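Fixing a gripper that lets go too early

If your left gripper keeps dropping gears just short of the plate, I have good news: ours did the same for most of December, and the cure is a lovely little job you can do in one sitting! We lost 13 gears in a single batch of 131 before Lurdes Brandão spotted the cause in the Nuketti log – the jaws were being told to open while the arm was still coming down. 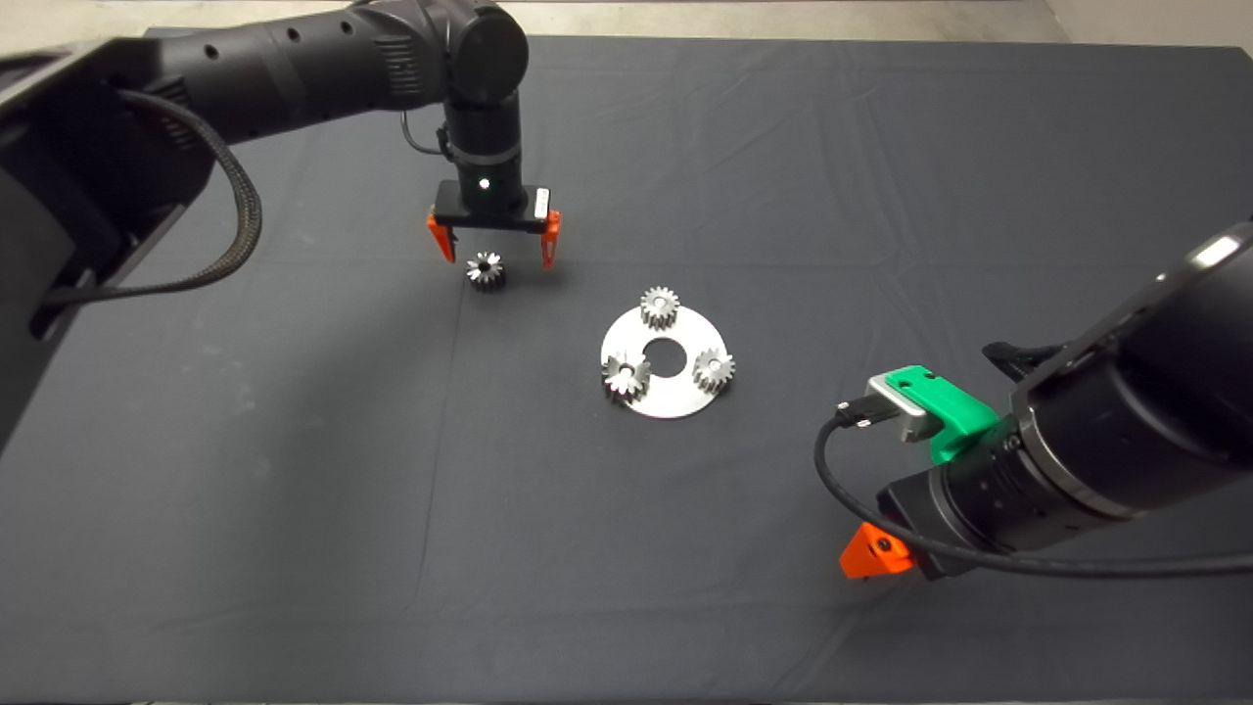
Early release shows up in the log as an open command ahead of the "arm settled" line. Stop both arms, press the emergency stop and keep your hands clear until everything is still. Then look at where the parts have ended up. A gear tilted over the lip of the plate, like the one at lower left, needs lifting off and setting aside before you restart.

Now open the Sonau settings page and raise the release delay by 2 steps. Save, let go of the stop, and run four gears at quarter speed. Still dropping? Go up one more step and try again (ours needed it).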